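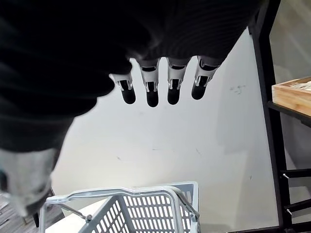
Retail Store Operations
Unit 4: Fresh produce display
Handout for the practice shop

Read before the February practical. Bring a printed copy and a pencil. The fixture terms in section 1 are used in the practical sheet without further explanation.

1. Terms

Fixture: any piece of shop furniture that holds stock or supports the customer while choosing it. A display stand, a rack and a small table are all fixtures. A carrying basket is equipment.

Bin: an open-topped compartment that holds loose stock. The customer reaches in from the front.

Tray: a shallow holder, usually divided, set on a frame. A tilted tray shows more of the stock for the same floor area but limits how high the stock can be piled.

Lip: the front edge of a bin or tray. Stock above the lip is seen first and falls first.

Facing: the side of the stock turned to the customer. For loose round produce there is no facing. For leafy heads and long stalks there is, and it must be the same across the whole compartment.

Landing surface: a flat place near the stock where a customer can set down a basket, leaving both hands free.

2. Why dummy stock is used

The practice shop uses artificial vegetables for layout work. They keep their shape, can be handled by every group in turn and need no cold storage. They have two drawbacks that students should allow for in written answers. Weight is not realistic, so a pile that holds in dummy stock may slump in real stock. Bruising does not show, so depth limits have to be worked out on paper.

The Grusberg layout method, used throughout this unit, treats dummy and real stock the same way for colour and position, and differently for depth. Apply the depth correction in section 5 whenever the question says "live stock".

3. Racks and landing surfaces

A tray rack suits items with a clear direction. Green onions are laid as a bundle with the stalks parallel. Napa cabbage is laid in rows with the leafy ends all pointing the same way. Cucumbers lie side by side along their length. Each item has its own compartment, and the dividers do the work of keeping the edges straight.

Red and orange items can share a rack with greens, provided they are grouped together. A single red item dropped among cucumbers reads as a mistake by the last customer.

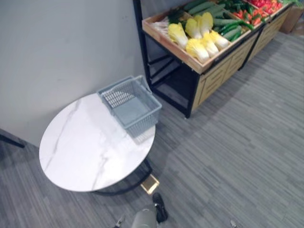
The landing surface should be close enough to the rack that a customer can turn from one to the other without carrying the basket away. A round top has no corners to catch a hip or a sleeve, but it gives less usable area near the rim than a square top of the same width. For this reason the basket is checked for overhang. Any part of the base past the rim is noted on the sheet and the basket is moved inward before loading starts.

Baskets with perforated sides let the customer and the checkout staff see part of the contents. Small items and loose leaves can catch in the openings. The flat base should be loaded first with firm items such as cucumbers, then with heads of cabbage, then with tomatoes and anything else that marks easily. A wire handle is left tilted clear of the opening while loading.

Pale tops show scuffs and dirt readily. Wipe the surface at the start and end of each session, whether or not it looks marked.

4. Bins in a run

A run is a row of bins on one stand. Customers tend to approach a run from one end and look along it, so neighbouring bins are compared whether the planner wants it or not. The Mrema contrast rule covers this. It has two parts:

(a) Two bins that touch should differ in main colour.
(b) Within a bin holding two items, the items should differ in colour or in shape, and preferably in both.

Carrots in front of cucumbers meet part (b) on colour, and the small leafy tops on the carrots tie the two together. Sweet potatoes behind tomatoes meet it on both counts -- elongated against round, purple against red. Lemons beside small yellow potatoes are the weak case. The colours are close and the sizes are close, and a customer in a hurry may pick up the wrong item. If these must share a bin, a divider or a clear ticket is needed.
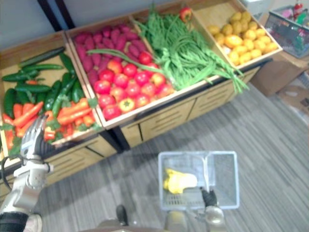
Long beans and leafy greens need separate treatment. Stems left loose will work their way over the lip and into the next bin. Some planners let greens hang over the front on purpose to soften the line of the stand. The practical sheet does not accept this. Stalks are to be gathered, turned so the cut ends face the back, and kept inside the lip.

Strays are recorded before they are moved. A stray is any item lying in or across a compartment assigned to something else. Write down the item, the bin it was found in and the bin it belongs to. Bins are numbered from the left as the customer faces the stand.

5. Depth and fill

Fill is given as a percentage of the level line. A bin filled exactly to the lip is at 100. Mounding above the lip is allowed at the back only. For live stock, the Vesel correction applies: soft items such as tomatoes are limited to 2 layers, and firm items such as carrots to 4. Leafy greens are a single layer, turned and sprayed through the day.

Bins look emptier from the far end of a run than they are. Check fill standing directly in front of each one.

6. Practical task

Work in pairs. One student sets, the other records, then change over.

Draw the run and the rack in plan on the Ullcombe grid sheet. Mark each compartment and its contents.
Record strays and overhanging stems, then correct them.
Apply the contrast rule to each pair of touching bins. Mark pass or fail.
Propose one change of position. It must not create a new fail elsewhere in the run.
Load one basket in the order given in section 3 and return the stock to its compartments.

Written part: 200 words on the proposed change, attached to the grid sheet. State whether the answer assumes dummy or live stock. Answers that do not state this will be marked as dummy stock.

Next unit: ticketing and unit pricing.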